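4.2 Stock deduction for kitted items

The trial used the order records of Tadby, a reseller of refurbished office computers and spare parts. A kit in these records is a parent item with its own stock code and a list of child items. When a sales order is saved, the parent quantity falls at once. The child quantities fall only when a build record is posted, and the two records may be entered by different people at different times of day. We call the period between them the open interval.

During the open interval the child items are still shown as free stock. A second order for one of them, sold singly, can then be accepted against units that the kit will need. The stock system gives no warning, as neither order exceeds the quantity on record when it is saved. Shabalala's earlier note on the Vostley system treated this as a fault in data entry. We treat it as a property of the posting order, which would remain if every entry were made correctly.
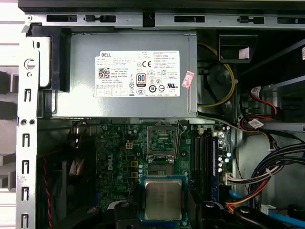
Figure 3. Power supply unit in a Dell desktop computer case.

Let p be the recorded quantity of the parent, c the recorded quantity of a given child, and k the number of that child used in one kit. If u kits have been ordered but not built, the quantity of the child that can safely be promised is c - ku. The figure passed to the sales channel is c. The error is therefore ku, and it returns to zero when the last open build is posted. Where a child belongs to more than one kit, the terms are added over all parents.

The export for October held 609 orders containing at least one kit. Of these, 42 had an open interval in which another order drew on the same child item. Cancelled orders were kept in the set if the cancellation was entered after the build, and left out otherwise.

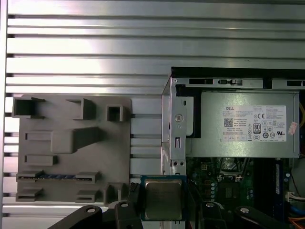
Kinga Győri

Three posting rules were compared. Under the first, no change is made and the error stands. Under the second, the build is posted automatically when the order is saved. This removes the open interval, but it also moves the cost of the child items to the order date, and a cancelled order then needs a reversing entry for each child. Under the third, the order places a hold on the child items without changing the recorded quantity.

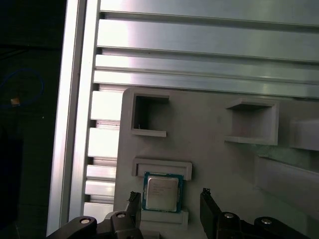 The hold is released either by the build or by cancellation, and in both cases a single entry is enough. Its drawback is that the hold table must be read each time stock is sent to a sales channel. In the Flenirard connector this read was added to the existing stock query, so no further scheduled job was required.

Part shipments need separate handling. If an order for 2 kits is shipped in 2 parcels, the hold must be reduced line by line, and the remaining line must keep the original order number.
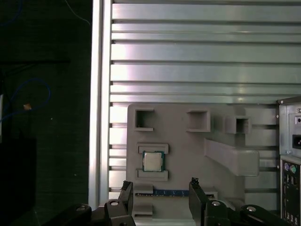 The connector stores the parent code with each hold for this purpose. Holds without a parent code are rejected on import and written to the error log, where they can be corrected and sent again. The treatment of returned kits follows the same pattern and is set out in Section 4.3.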